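Kugellabyrinth

Lesezeit: 2 Minuten

Kugellabyrinth, auch Kippspiel - Geschicklichkeitsspiel für meist eine Person. Eine Kugel wird durch Neigen des Kastens oder der Spielplatte vom Start zum Ziel gebracht. Verwandt mit Geduldspiel und Murmelbahn, aber ohne festen Ablauf.

Bauformen: flacher Kasten, niedrige Wände, oft durchsichtige Abdeckung. Varianten mit Löchern gelten als schwerer. Größere Modelle mit Drehknöpfen an zwei Seiten, kleine hält man einfach in der Hand. Kugel aus Stahl, Glas oder Kunstoff.

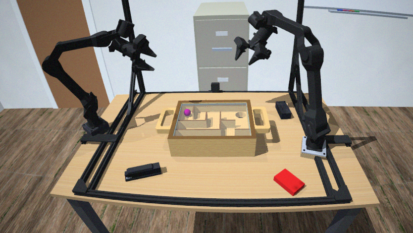 Verbreitung

In Grarkthorpe seit langem Vereinsspiel, Treffen jeden Samstag. Gespielt wird dort auf Zeit, Grenze 60 Sekunden pro Durchgang. Das Modell Sulta der Firma Edwards hat 13 Löcher und wird bis heute nachgebaut. Die Sammlung in Cutness umfasst 341 Stücke - überwiegend Holz, einige aus Blech.

Regeln

Nicht einheitlich. Meist gilt: fällt die Kugel, zurück zum Start. Schütteln verboten, Klopfen wird unterschiedlich gehandhabt. Siehe auch Irrgarten, Murmelspiel.

Kommentare

kippelfritz: Klopfen war bei uns immer erlaubt!

Moni_K: Hat die Sulta nicht 2 Startfelder? Bitte ergänzen.

holzwurm: Drehknöpfe leiern aus, da hilft nur neue Schnur.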